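Lalik Prurkano Classroom Call Station
Two-way lockdown radio for schools, libraries and child care centers
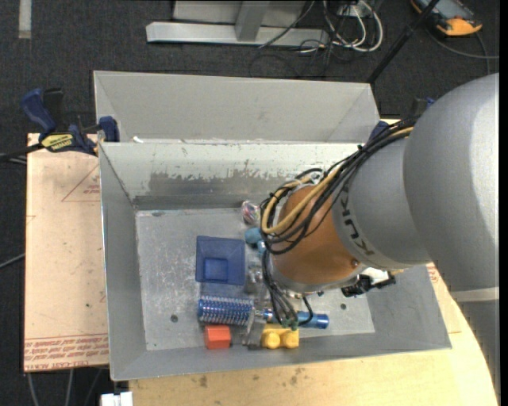

If you have ever spent part of a school day sitting on the floor with the lights off and a room full of eight-year-olds, you know how long a few minutes can feel when no word is coming from the front office. The Prurkano was designed with those minutes in mind. It is a small desk or wall radio that lets the office talk to every classroom at once, and lets every classroom answer with one press of a button, quietly, without anybody having to pick up a phone or open a door.

I'm Ozan Sarıgül, and I look after school customers at Lalik. Before that I worked in a middle school office for a good many years, where our lockdown equipment was the overhead speaker, a clipboard and a stack of red and green cards that teachers were supposed to slide under the door. The cards went missing by October, usually into somebody's art project. I mention it so you know who is writing this page, and so you'll forgive me if I go on a bit.

How it works

There is one base unit, which normally lives in the main office, and a call station for each room. When the principal (or whoever is in charge that day) turns the key on the base unit, every call station lights amber and plays the office's message at whisper volume. Teachers then press one of the two big buttons on the front. Green means everyone in the room is accounted for. Red means help is needed, or someone is missing. The base unit shows the answers room by room, and it keeps a written log with the time of each one, so there is something to hand the officer who comes through the door asking which rooms have been heard from.

A teacher who needs to say more can hold down the side bar and speak. The microphone will pick up a whisper from arm's length. Only the office hears it – other classrooms don't, and I can't tell you how many teachers have thanked us for that.

The system runs on its own radio channel and doesn't use the school's internet or phone lines. Cell networks get crowded when there is police activity in the neighborhood and every parent is calling at the same moment, and the Prurkano simply isn't part of that traffic.

When the trouble is outside the building

Most of the calls I take are not about the worst day anyone can imagine. They are about an ordinary Tuesday when officers are looking for someone a few blocks over and the school has been asked to keep its doors shut until further notice. For that there is a Hold setting, separate from Lockdown. The stations light blue, class goes on as usual, and the office can send updates every so often. Several of our schools use Hold for a medical call in the hallway too, which hadn't crossed our minds when we built it, and we were very glad to hear about it.

What comes in the box

Base unit with key switch and desk stand
Call stations, in the quantity you order
Skodine backup battery for each station (already fitted)
Wall screws and a paper drilling guide
Room labels, printed with your own room numbers if you send us the list
Quick card for each classroom, in English and Spanish
A binder for the office with the full manual and blank drill sheets

Specifications

Range from base to station, indoors: 1000 feet
Stations per base unit: up to 200
Standby time on Skodine battery: 200 hours
Power: wall adapter, included
Signal lights: amber (Lockdown), blue (Hold), white (All Clear)
Casing: off-white, rounded corners, wipes clean with a damp cloth
Warranty: 2 years on all parts, batteries included

A word on range. Thick masonry walls, boiler rooms and that one portable out past the ball field can all cut into it. If your campus is spread out or the buildings are older, please send us a floor plan before you order and we'll mark where a Gezer repeater might be wanted. We don't charge for looking, and quite often we write back to say you don't need one.

Putting it up

A custodian with a drill can mount a station in a few minutes. We suggest the wall beside the teacher's desk, low enough for a substitute who is sitting on the floor to reach, and out of sight of the door window. Turn on the base unit first, then plug in the stations one at a time and wait for each to show a steady white light before going on to the next. If a station blinks, unplug it and start that one over.

Drills

Drill mode does everything the real thing does, except that the station says the word "drill" before each message and the log is stamped the same way. Please do let your police department know beforehand. Many departments like to send someone along to watch, and it's a nice chance for the office staff to meet the people they might be talking to on a harder day. For the youngest grades the spoken message can be swapped for one recorded by a voice the children already know. One kindergarten recorded theirs with the music teacher, and I'm told the children now answer her back.

Accessories

Gezer repeater, for long or separate buildings
Spare Skodine battery
Portable call station with belt clip, for recess and bus duty
Extra base unit key (send your request on school letterhead)

Ordering

We take purchase orders from public and private schools, and we're happy to split an order across two budget years. Tell us the number of rooms, including the gym, the cafeteria, the library and any portables, and don't forget the nurse. Stations bought later will join an existing base unit without any fuss.

Prices and stock on this page were last checked on 16 June 2025. Orders for the new school year are packed in the order they arrive. If you'd like to hear a station before you buy, ask for the loan case – it holds a base unit and a pair of stations, and you can keep it through one full drill. Postage is on us both ways.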